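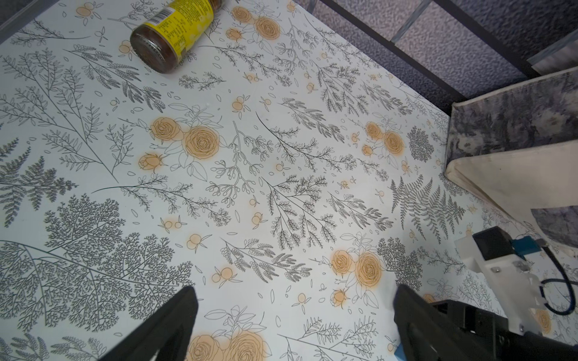
Hilo largo sobre manteles, que llevo semanas con el tema y ya tengo a toda la familia aburrida. Si no os interesan los manteles, silenciadme hasta mañana, sin rencor.

Empiezo por el principio. En marzo se me murió el mantel de toda la vida, uno de cuadros granates que venía de casa de mi abuela. Se rajó por el doblez, justo por el centro, al sacudirlo en el balcón. Lo intenté coser. Quedó una cicatriz horrible y los vasos se tumbaban encima.

Así que me puse a buscar otro y descubrí que soy una persona con opiniones fortísimas sobre manteles. Quién me lo iba a decir.

Primera opinión: blanco liso, jamás. En mi casa se come con salsa. Un mantel blanco liso dura lo que tarda mi hijo en coger el primer trozo de pan.

Segunda opinión: oscuro tampoco. Tuve uno azul marino y se le veía todo, las migas, la harina, el pelo del gato. Parecía el cielo en agosto.

Y entonces llegamos al estampado botánico, que es mi religión actual. Fondo blanco, helechos y ramitas dibujados en línea negra muy fina, rosas grandes naranjas y unas manchas color melocotón como de acuarela por debajo. ¡Las manchas ya vienen puestas! Es que es perfecto, se me cae una gota de té y parece del dibujo.

Lo de las bolitas naranjas también me encanta, hay por todas partes entre las hojas. El otro día estuve un buen rato intentando recoger una lenteja que era una baya impresa. Con la uña. Delante de visitas.

La visita era Daranee Rojanasak, mi vecina del tercero, que me dejó rascar tan tranquila mientras se comía mi bizcocho. Luego me dijo que en su casa tienen uno con limones y que su marido intentó una vez pinchar uno con el tenedor. No sé si creérmelo pero me consoló.

Vale, tema tarros, que va unido. En mi mesa siempre hay algún tarro. Es una ley física de esta casa: tú despejas la mesa, te das la vuelta y hay un tarro. A veces de pie, a veces tumbado como si estuviera echando la siesta entre las rosas.

Los de cristal con etiqueta amarilla son mi debilidad, lo confieso. Veo una etiqueta amarilla en el estante y ya la tengo en la mano sin saber ni qué lleva dentro. Y si el contenido es marrón oscuro tirando a ámbar, peor, porque al trasluz queda precioso.

Además el amarillo sobre las rosas naranjas queda de revista. No lo he planeado, yo no planeo nada, pero queda.

Lo que sí tiene truco es despegar etiquetas para reutilizar los tarros. Os cuento lo que me funciona a mí, después de mucho frotar.

Agua bien caliente con un chorro de lavavajillas, el tarro entero dentro, media hora larga. El papel suele salir solo. Lo que se queda es el pegamento, esa baba gris que se te pega a los dedos y luego a la manilla de la puerta.

Para la baba: aceite de girasol y bicarbonato, mezclados hasta que parezca pasta de dientes. Se unta, se deja un rato y se frota con un trapo viejo. No con el estropajo bueno, que se queda pringoso para siempre (pregúntenme por el estropajo bueno).

Musyoka Ndung'u, un compañero de trabajo que cocina mil veces mejor que yo, me dijo que lo hace con mayonesa caducada. Lo probé. Funciona, pero me tiré toda la tarde oliendo a ensaladilla -- no repito.

Las tapas son otra guerra. Si guardaron algo fuerte, el olor se queda en la goma y ya no hay quien lo saque. Yo tengo una caja de tapas huérfanas y otra de tarros sin tapa, y os juro que no coincide ninguna con ninguno.

Vuelvo al mantel, que me lo preguntáis mucho por privado (me lo han preguntado 3 personas, para mí eso es mucho). ¿Tela o plastificado? Depende de cómo sea vuestra gente.

La tela es más bonita y suena mejor, los platos no hacen clac. Pero hay que lavarla, tenderla y, si sois de esas personas, plancharla. Yo no soy de esas personas.

Lo plastificado se pasa con la bayeta y a correr. La pega son los dobleces de la tienda, que no se van ni rezando. A mí me sirvió dejarlo colgado en la ducha mientras se duchaba todo el mundo, y luego una noche extendido con libros encima.

Medid la mesa antes de comprar, por favor os lo pido. Yo compré uno a ojo y arrastraba por el suelo por un lado y por el otro no llegaba ni a taparme el canto. Lo corté y de los restos salieron forros para 5 cajones. Cajones con helechos, una fantasía.

Y no lo compréis online sin mirar el tamaño del dibujo. En la foto pueden parecer rositas discretas y luego te llegan rosas como lechugas. A mí me gustan como lechugas, pero avisados quedáis.

Precio: hay de todo. En el mercadillo de mi barrio los hay a metros por poquísimo, y en Jallatwood, la tienda cuqui de la esquina, me pidieron alrededor de 30 euros por uno que era clavadito al del puesto. Me fui muy digna y me compré una vela.

Ahora estoy en la fase de querer servilletas a juego. Mi marido dice que si pongo más flores en esa cocina van a venir abejas. Lo que no sabe es que ya he visto unas con las mismas ramitas negras, sin rosas, que serían discretísimas.

Me piden por aquí que enseñe también el cajón forrado. Mañana, que hoy está lleno de tapas huérfanas y me da vergüenza.

Ah, y si alguien tiene un método para que la sal gorda no se apelmace dentro de un tarro, que me lo deje en respuestas. Lo del arroz ya lo he probado y acabé echándole arroz crudo a una tortilla.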